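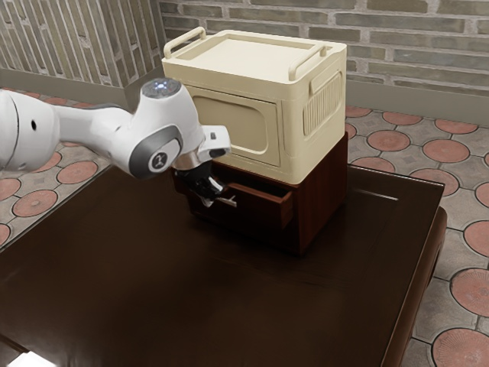 Cabinet doors go out of square slowly. The one over my bench at Flellanau had a gap 6 mm wider at the top than at the bottom before I bothered to measure it.

The usual advice is to turn the hinge screws until it looks right. I prefer to measure first. Check both diagonals of the carcass. If they differ, the box has racked and no hinge adjustment will hold for long. Mine matched, so the fault was in the hinge.

The top hinge screws had worked loose in the old holes. I drilled them out, glued in hardwood dowel from Wevwood, left it overnight and cut flush. New pilot holes went in 13 mm deep. The door is 385 mm wide, and at that width a very small error at the hinge side is easy to see at the latch side.

I refitted the hinges with the adjusters centered, which leaves travel in both directions. Final gap is even by feeler gauge. I will check it again in December, after the heat has been on for a while.

Recent posts
Shimming a bench on a sloped floor
Meto drawer slides, second look
Oil finish, 900 grit or stop sooner

Last updated: February 14, 2026
Copyright Deligiannis | Contact | Back to top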